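Module 774: Desktop Hardware Maintenance
Handout for Unit 3: Opening, Inspecting and Closing the Desktop Case
Drenasden Technical College, Tivgate Campus

Purpose of the unit

Unit 3 follows the lectures on power supplies and mainboards and prepares students for the bench assessment in August. By the end of it, each student should be able to open a desktop tower safely, name the main parts by sight, record their condition on the inspection form and return the work area to good order. The handout should be read before the session and brought to the bench. 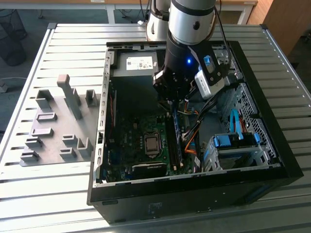
Prepared by the Hardware Teaching Group, Motaung Building
For students on Module 774

3.1 Preparing the case

The tower must be shut down, switched off at the wall and disconnected from the mains before it is moved. Monitor, keyboard and network leads are then removed. The case is laid on its side with the removable panel uppermost, so that the mainboard lies flat and the student works downwards into the case. A tower should not be opened while standing upright, even for a brief look.

Once the panel is off, it is stored away from the edge of the bench. Screws go straight into the tray. Students must connect the wrist strap to bare metal on the chassis before touching any component, and must keep it connected until the panel is ready to go back on.

The power supply is treated as a sealed unit throughout the module. Its specification label may be read and copied on to the form, but its housing is never to be opened. Capacitors inside it can hold a dangerous charge after the mains lead has been removed.

3.2 Identifying the parts

Inspection follows a fixed order: power supply, processor socket, memory, expansion cards, drives, cables.

Processor socket. A common desktop socket has a metal load plate held down by a lever. With the cooler removed, the plate and lever are easy to see. Students should not lift the lever in this unit. If a cooler has been taken off, old thermal paste must be noted on the form and left for Unit 5.

Memory. The long slots close to the socket take the memory modules. Write down which slots are filled and which are free, using the numbering printed on the board where there is any. A module that stands higher at one end is not fully seated and should be reported to the tutor before it is pressed home.

Expansion cards. A card should sit level in its slot along its full length. Copy the wording of any label exactly, including letters that seem to have no meaning, as these often give the revision of the card.

Small components. Look across the board at a low angle for swollen or leaking capacitors, scorch marks and bent header pins. Nothing is to be scraped or wiped at this stage.

3.3 Recording

The Drusley inspection form has 16 lines, and every line must be completed. Where a part is not fitted, write "not fitted". A blank line is marked as an omission. Entries are made in ink at the bench and may not be copied up later.

3.4 Tools and their storage

Marks are regularly lost in the assessment through poor control of tools, and the rules are therefore set out in full.

Each tool has its own holder and goes back into it as soon as it is put down. Tools are not to be rested on the mainboard, on the power supply or on the rim of the case.
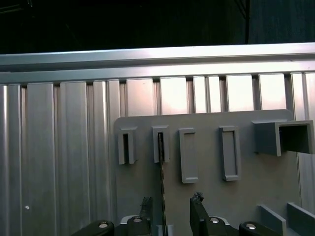 Narrow slots are suited to flat, thin items, which should hang freely and be lifted straight out. Wider pockets take the bulkier pieces. Anything with teeth or a cutting edge is returned before the next tool is picked up, and it must never be carried across an open case.

A holder that is empty at the end of the session must be accounted for. The student reports the missing item to the tutor, and the case stays open until it has been found. A loose metal object left under a mainboard can cause a short circuit the moment power is restored.

3.5 Closing the case

Check that all cables are clear of fan blades and that no screws remain in the tray. Disconnect the wrist strap, refit the panel and stand the tower upright. Mains power is restored only with the tutor present.

3.6 Assessment

The bench task is marked out of 100. Identification of parts carries 40 marks, the inspection form 35, and safe working and tool control 25. A student who opens a power supply housing, or works on a connected machine, will be stopped and must repeat the task.

Reading before Unit 4: chapters 6 and 7 of the module reader, and the notes on storage drives. Questions about this handout may be left at the Motaung Building office before 4 p.m.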